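Protokoll der Arbeitsbesprechung Greifervergleich
Projekt Foltov, 29. Dez. 2019
Beginn 10 Uhr, Besprechungsraum Gistalov

TOP 1 Stand der Aufnahmen
Das Protokoll der letzten Sitzung wird ohne Änderung angenommen. Für den Vergleich der beiden Greifer liegen jetzt 625 Handvorführungen vor, davon sind 586 verwendbar. Bei den übrigen fehlt die Spur eines Handgelenks über längere Strecken. Aufgenommen werden Reinigungsaufgaben mit beiden Händen, Markerbänder links und rechts, Module unter dem Handgelenk.
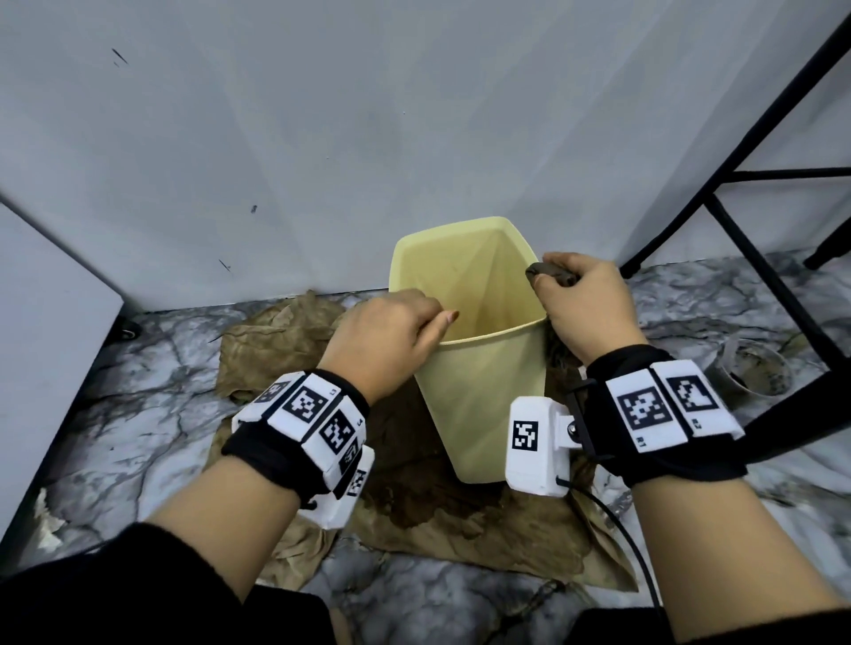 Die fehlerhaften Aufnahmen werden nicht gelöscht, sie kommen in einen eigenen Ordner. Der Parallelgreifer von Stomov hält dünne Ränder sicher, verliert aber den Lappen beim Nachfassen. Der Dreifingergreifer von Kong hat das umgekehrte Problem. Die Öffnungsweite wird bei beiden auf denselben Wert begrenzt, sonst sind die Läufe nicht vergleichbar.

TOP 2 Aufgabe Stuhl
Streit gab es über die Startlage des Tuchs. Beschluss: Es liegt gefaltet an der Vorderkante der Sitzfläche, gegriffen wird an beiden Enden. Die Variante mit zusammengeknülltem Tuch wird auf Juni verschoben.

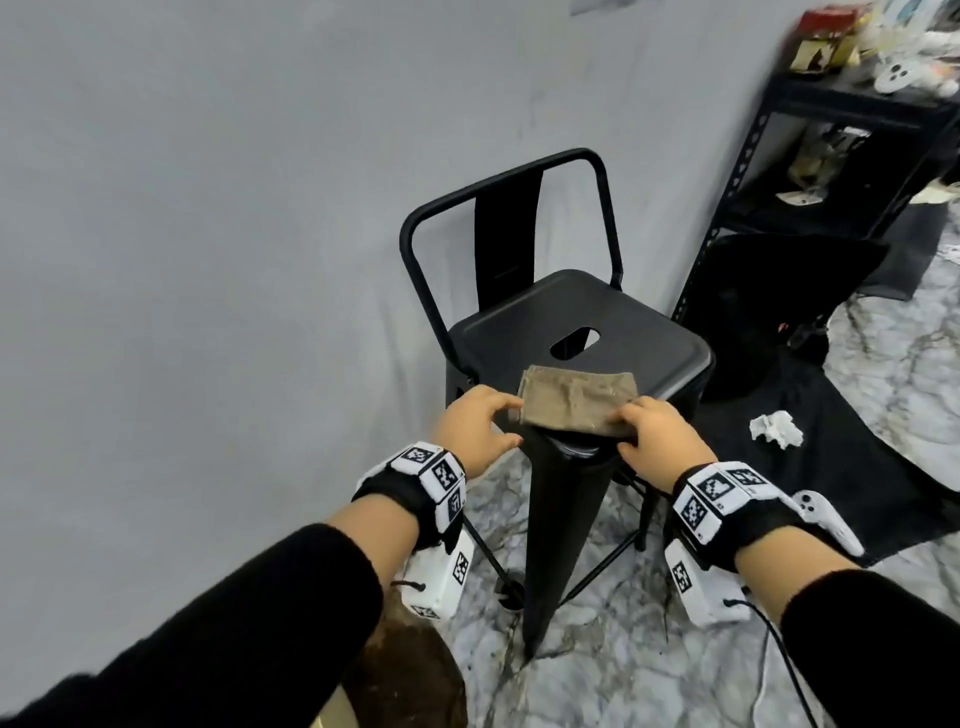
Aufgabe Stuhl: gefaltetes Tuch, beidhändig gegriffen

TOP 3 Kameras und Kabel
Die Kopfkamera bleibt. Beim Wechsel der Blickrichtung verwischt der Bildrand, für die Auswertung der Hände stört das kaum. Die Kabel der Module sollen künftig am Unterarm geführt werden. Eine zweite, feste Kamera wird geprüft, Kosten einige 4.000 Euro samt Halterung. Entscheidung vertagt.

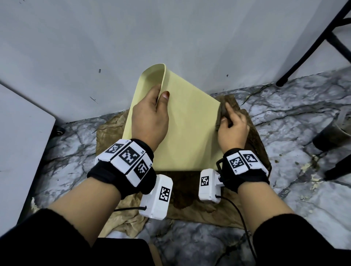
Protokoll: Henrike Wasmuth, Versuchsplanung

TOP 4 Biegsame Teile
Eine Hand hält, die andere wischt. Die Haltekraft ist für beide Greifer noch offen. Stomov liefert weichere Backen, Kong eine neue Firmware für den Regler. Vor dem nächsten Durchgang werden 38 Läufe je Greifer mit unveränderten Einstellungen gefahren.

Ende 11.40 Uhr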